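Chapter 2
Colour Before Technique

Most introductions to hobby painting begin with the colour wheel, and most beginners forget it by the second lesson. This book takes a dimmer view of the wheel than its rivals do. Santeri Ahonen, who taught evening classes in Bruslow, claimed that 15 tubes would cover any subject. I have my doubts – a student who can't mix a decent grey from two tubes won't manage it from 15. 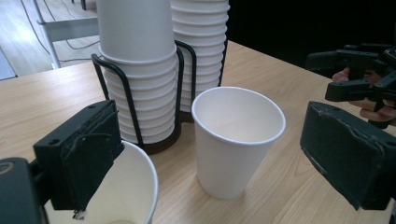 Nor should you trust the names on the labels. "Natural" and "artist's" are favourite words of the people who sell paint, and neither says much about how a colour will behave on paper. Section 2.1 sets out a plain test for pigment strength. Try it before you spend any more money.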